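Play Session Assistants and Adult Participants Wanted – Timmont Room, Vorthorpe

Allia is looking for people to help with a study of everyday handling tasks, the kind done at a table with toys and simple household tools. There are two ways to take part: a part-time paid assistant post, and single sessions for adults who want to come in once or twice.

The study is called Lui. It looks at how people reach for things, pass them along, stack them and put them back. Most of the objects are ordinary. Stacking cups are used a lot, and so are long-handled grabbers of the sort people use to pick up things they can't bend down for. Sessions take place at a long wooden table with tape marks on the top, and the notes are typed up at a desk at the far end.
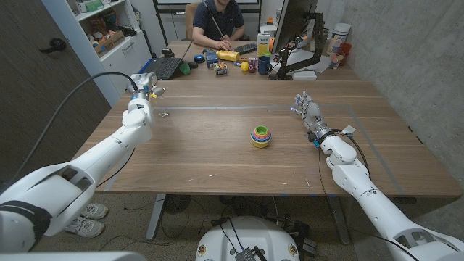

The assistant post

We need one assistant for 17 hours a week, starting in April. The work is split between setting out the table, running sessions and typing up notes. You will be asked to:

Put the right objects out for each task and put them away after.
Read the task instructions aloud the same way each time.
Write down what was done, in order, and anything that was dropped.
Wipe down cups and tool handles between participants.
Keep the whiteboard up to date with the day's running order.

You don't need a degree or research experience. You do need tidy handwriting, a steady pace and some patience, as the same short task may be repeated many times in a morning. Experience in a preschool, a toy library or occupational therapy would be useful – please mention it if you have it.

Single sessions

We have 142 places for participants aged 18 and over. A session lasts 90 minutes, with a break halfway. You will stack and unstack cups, hand items across the table, and use a reacher-grabber from a short distance. The grabber is a long thin pole with a two-pronged claw that opens into a V.

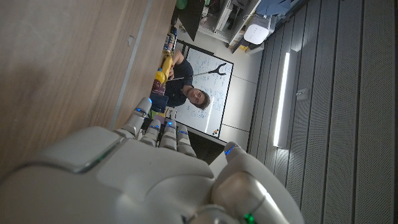
Left-handed people are very welcome, and so are people who already use a grabber at home. If you have had a hand or shoulder injury in the past six months, please tell us when you sign up so we can leave out the tasks that involve reaching.

Wear something with sleeves that push up easily. Rings and bracelets should come off before the session. The room is carpeted and there is step-free access from the parking lot.

How to apply

For the assistant post, send a one-page letter and the names of two references to Imad Abu Hammour at the Allia office in Vorthorpe. Interviews will be held on a Wednesday and include a short practice session at the table.

For single sessions, call the office on extension 656 and leave your name, a daytime number and the times you can come in. Morning places start at 9:30. We will call back to confirm.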